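Cilwood Community Workshop
Hand and small power tool check, bench area
Sheet 283
Month: March
Checked by: Thilini Talukder
Second check: Ernő Juhász

Mark each line OK, FIX or N/A. Comments go under the line they belong to. Anything marked FIX gets a red tag and goes on the shelf by the office door.

1. BENCHES

1.1 Tops level, no rocking. OK

1.2 Tops free of splinters, raised grain and dried glue. FIX
Comment: Glue ridge on the long bench near the window, about the length of a hand. Scrape and sand. Drita has the scraper.

1.3 Legs and cross braces tight. OK
Comment: One bolt turned a quarter, now snug.

1.4 Clear floor space on all working sides. OK

2. HAND SCREWDRIVERS

2.1 Tips not rounded or chipped. FIX
Comment: Two flat blades chipped. Tagged. Please stop using them to open paint tins.

2.2 Handles sound, no cracks. OK

2.3 Returned to the rack by size. OK
Comment: Rack labels are fading. Moushumi will redo them.

3. ELECTRIC SCREWDRIVERS

3.1 Body free of cracks and missing screws. OK

3.2 Grip panels secure, not lifting. OK
Comment: Pressed along both sides of the blue one. No movement.

3.3 Bit seated fully and held when pulled by hand. OK

3.4 Switch returns to off when released. OK

3.5 Forward and reverse both work. OK
Comment: Reverse on the older grey one is slow to engage. It still passes. Look at it again next month.

3.6 Charging leads free of cuts, kinks and tape repairs. FIX
Comment: One lead has tape near the plug. Taken out of use and a new one ordered from Gunawardena, order 1403. Do not borrow the lead from the front desk in the meantime.

3.7 Tool laid flat when not in the hand, away from the bench edge. OK
Comment: Better than last time. The blue one was well in on the bench top when I came around to it.

3.8 Asset sticker readable. FIX
Comment: Sticker 879 is nearly rubbed off. Copied the number into the book.

4. STORAGE

4.1 Bit box complete. FIX
Comment: Both of the small square bits are gone. Check apron pockets before we buy more.

4.2 Drawers close fully. OK

4.3 Batteries and chargers kept off the sawdust side. OK
Comment (E. Juhász): Agree, but the charger shelf needs a wipe. Grey dust along the back.

5. PERSONAL PROTECTION

5.1 Safety glasses at each bench, lenses clear. OK

5.2 First aid box sealed and in date. OK
Comment: Eyewash expires before the next full inspection. Abelardo to replace.

5.3 Extinguisher gauge in the green. OK

FOLLOW-UP

Glue ridge, long bench: Drita Softić
Chipped blades, replace: Ernő Juhász
Charging lead, fit and test on arrival: Thilini Talukder
New sticker for 879: Moushumi Abeysekara
Square bits: anyone who finds them, put them in the tray on my desk
Eyewash: Abelardo Ocampo

Bench area may stay open while these are done. The taped lead stays out until the new one has been tested and signed for.

Signed: T. Talukder
Countersigned: E. Juhász
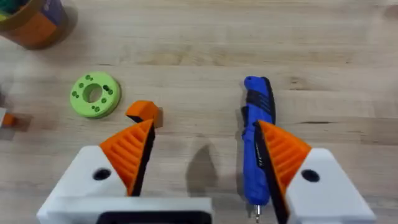
Item 3.7: blue electric screwdriver on the bench top.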